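Ticket: Green table cover won't lie flat
Opened by: Mahmoud Fahmy
Product: Hiseck table cloth, pale green
Status: Open
Priority: Low (but it's driving me nuts)

Hi again! I'm back about the cover on our big table. I unfolded it on 4th July and it still has creases all over, and every time I fold a piece of fabric on top I end up chasing wrinkles in two layers at once. I can't tell which ones are mine!

What I've tried so far: pulling it tight from both ends, smoothing it by hand from the middle out, and leaving it overnight with books on the corners (it slid). The folding tables are fine, by the way, it's just the big one I need help with.

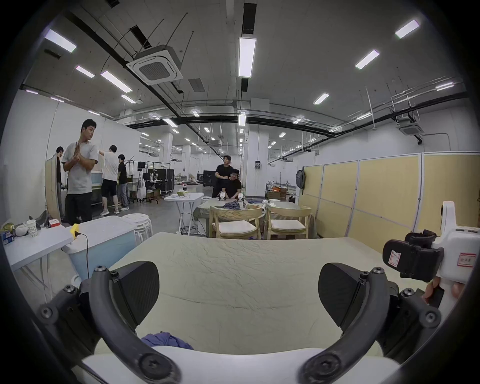 I'd rather not iron it in place if I can avoid it, the tabletop has a coating and I don't trust it with heat. Would a steamer on low be OK for this fabric? I have a little Nudska one at home. Or do you sell clips that fit a thick edge? The Sisten ones I bought in December pop right off.

Update: your first reply said to wash it at 70. Is that really right?? The care tag has gone missing and I don't want it to shrink, it only just covers the top as it is. Please check before I put it in the machine. I'll leave it on the table until I hear from you.

Thanks!
Mahmoud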